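Narkano cherche 6 personnes pour tri et rangement de petites fournitures, démarrage rapide. Annonce du 11/02/2021, reste en ligne tant que c'est pas complet.

## Le poste

Narkano reprend le stock de l'ancienne mercerie Drakel : boutons, perles, pressions, agrafes, aiguilles, fermoirs, plein de petites pièces en vrac dans des sachets et des enveloppes. Tout doit passer en boîtes à compartiments, étiqueté, puis saisi dans le fichier. 1 768 références à l'inventaire, une partie déja faite par l'équipe de l'été (août), le reste attend.

Travail assis, à table, au calme. Pas de vente, pas de téléphone, pas de port de charges.

## Ce qu'il y a à faire

- ouvrir les sachets, vérifier la référence sur la liste
- trier par taille puis par couleur (les nacrés à part, toujours)
- remplir les cases, une référence par case, jamais deux
- étiqueter le couvercle ET le tiroir
- noter la boîte et la case dans le tableau
- mettre de côté ce qui est ébréché ou rouillé, ne rien jeter sans demander

Les aiguilles et épingles : bac séparé, on vous montrera.

## Profil

Patience, de bons yeux (ou de bonnes lunettes), mains précises. Aucun diplôme demandé. Avoir déjà fait de la couture, du modélisme, de la bijouterie fantaisie ou de la préparation de commandes = un plus. Savoir remplir un tableau sur ordinateur, niveau de base. Français lu sans difficulté, les vieilles étiquettes sont parfois manuscrites et franchement pénibles à déchiffrer.

Attention : distinguer les couleurs est indispensable pour ce poste. Beige, écru, ivoire, crème, ce sont quatre cases différentes chez nous.

## Conditions

CDD de 60 heures au total, à répartir avec nous. Matin ou après-midi au choix, merci de rester sur le même créneau ensuite. SMIC horaire + prime de fin de mission de 200 € brut si toutes les heures sont faites. Pause payée. Café et bouilloire sur place, on mange et on boit dans l'autre pièce svp, pas au dessus des boîtes.

Masque obligatoire, une personne par table, gel à l'entrée. Fenêtre ouverte régulièrement donc prévoyez un pull. Manches serrées au poignet de préférence, les manches larges emportent les perles.

## Matériel

Fourni : boîtes, étiquettes, pinces fines, loupe, plateaux. Vous pouvez apporter vos propres pinces si vous y tenez. Plan de travail blanc posé sur la table, on repère tout de suite une pièce tombée. 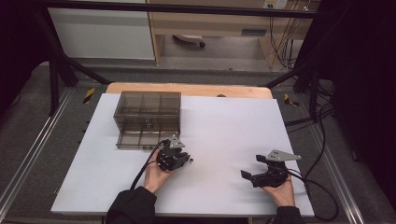

*Boîte à deux niveaux, couvercle fermé en haut, tiroir du bas entrouvert.*

Les boîtes vides sont sur l'étagère Illico, les boîtes finies partent chez Ravn en fin de semaine pour la mise en rayon. Ne pas mélanger les deux piles !

## Lieu

Atelier Narkano, premier étage, entrée par la cour. Pas d'ascenseur, désolés. Vélos acceptés dans la cour, stationnement voiture compliqué. Arrêt de bus juste en face du portail.

## Pour postuler

Un mail court au service recrutement de Narkano, objet « tri mercerie ». Pas besoin de lettre de motivation. Dites-nous :

- vos disponibilités, matin ou après-midi
- la date à laquelle vous pouvez commencer
- ce que vous avez deja fait de minutieux, deux lignes suffisent
- un numéro où vous joindre

CV bienvenu mais pas obligatoire. Réponse à tout le monde. Essai payé d'une heure avant signature : un sachet mélangé, une boîte vide, la liste, et on regarde ensemble le résultat.

Les candidatures sont lues dans l'ordre d'arrivée. Si vous avez postulé en août, pas la peine de renvoyer le CV, un mot pour dire que vous êtes toujours dispo et c'est bon.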